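Zindlow Gets Free Update With Night Fishing and Bigger Storage

2021-04-13

The small studio Skutell has released a free update for its village game Zindlow. It can be downloaded now on Switch and PC, and players who already have a save file can continue with it without starting again.

The largest addition is night fishing. After sunset, a lantern icon appears at the pier in Sturnness, the harbour town in the north of the map. Players can borrow a boat there and look for five new kinds of fish, which are not found during the day. One of them, the Mikuš eel, bites only when it rains. It sells for 1,000 coins — at present the highest price for any fish in the game.

Storage was the most common complaint on the studio's forum last year. The house chest now holds 50 more items, and things can be sorted by name, colour or value. Up to four favourite tools can be placed on the shoulder buttons, so it is no longer necessary to open the bag each time.
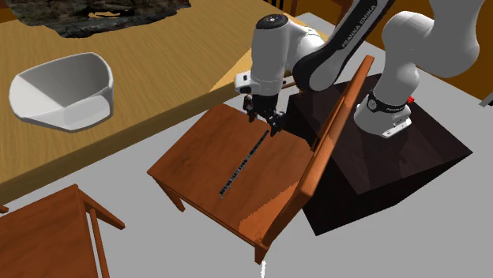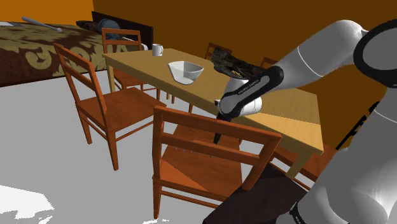 Skutell also corrected several errors. The bridge quest can now be finished if the player has sold the rope, and the music does not stop any more when leaving the bakery. On Switch, the loading time between Sturnness and the forest is shorter than before, although it is still quite long in handheld mode.

Players who want to try the new fishing must first repair the pier, and this needs the second chapter to be completed. A larger update with a new island is planned for August. The studio has not yet said whether this one will also be free of charge.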